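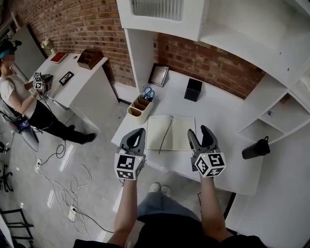
Figura 3. Puesto de escritorio visto desde la cámara de cabeza del operador, con las dos pinzas de mano abiertas sobre la mesa. A la izquierda, segundo puesto con otro operador.

4.2. Reglas de captura en puestos contiguos

El protocolo Zornent se aplicó en la sala de Skokport con dos puestos activos de forma simultánea. La disposición de la figura 3 condiciona varias de las reglas que se detallan a continuación, en particular las relativas a la visibilidad de los marcadores fiduciales y a la separación entre operadores.

Visibilidad de los marcadores. Cada pinza lleva un cubo blanco con marcadores cuadrados en blanco y negro. Antes de iniciar un episodio, el operador extiende ambos brazos sobre la mesa, con los dedos abiertos, y mantiene la postura hasta que el sistema confirma la detección de los dos cubos. Los episodios que no comienzan con esta postura se excluyen de la partición de entrenamiento, aunque la tarea se haya completado. La regla se introdujo tras el piloto, en el que la ausencia de una referencia inicial común impedía alinear las trayectorias de la mano izquierda y la derecha.

Identificadores cruzados. Cuando la cámara de un operador alcanza el puesto vecino, los marcadores de este pueden entrar en el campo visual. Se exige por tanto que los identificadores sean únicos en toda la sala, y no solo dentro de cada par de pinzas. La asignación se registra en el manifiesto de la sesión y no puede modificarse mientras haya un puesto grabando. De las 221 sesiones revisadas, 11 incumplían este requisito y fueron retiradas en su totalidad; no se intentó una corrección a posteriori.

Objetos de escena. La posición inicial de los objetos se fija por plantilla. En la plantilla de escritorio, el cuaderno se coloca abierto en el centro, el organizador a su izquierda y el vaso con tapa a la derecha, cerca del borde. Se admite variación en la orientación del cuaderno y en los elementos secundarios del fondo. Los objetos con punta o filo, como las tijeras, permanecen en su compartimento al comienzo del episodio y solo se manipulan si la tarea lo especifica. Las páginas visibles deben estar en blanco: cualquier texto manuscrito se trata como dato personal y obliga a revisar el episodio completo.

Presencia de terceros. El rostro de toda persona captada por una cámara ajena se difumina antes de que el material salga del servidor local. El consentimiento firmado cubre tanto la grabación propia como la aparición en grabaciones de otros puestos. La guía interna de Madetti, que sirvió de base a la nuestra, contemplaba únicamente el primer supuesto.

Cableado y zona de paso. Esta es la regla con peor cumplimiento. En la figura 3 se observan cables blancos y regletas en el suelo, a la izquierda, y un cable negro que se dirige hacia la mesa. La versión vigente del protocolo pide que el área situada bajo los pies del operador quede despejada, pero no fija una distancia mínima respecto a las regletas ni limita el tendido entre puestos. En las auditorías, 82 de 100 comprobaciones del suelo resultaron conformes con el texto literal. Consideramos que ese texto es insuficiente —un operador que mira sus pinzas no vigila el suelo— y proponemos exigir canaleta en todo cable que cruce una zona de paso.

La herramienta de validación Amini comprueba de manera automática las dos primeras reglas. Las restantes requieren inspección humana, que en nuestro caso se realizó sobre el primer fotograma de cada episodio y sobre otro elegido al azar.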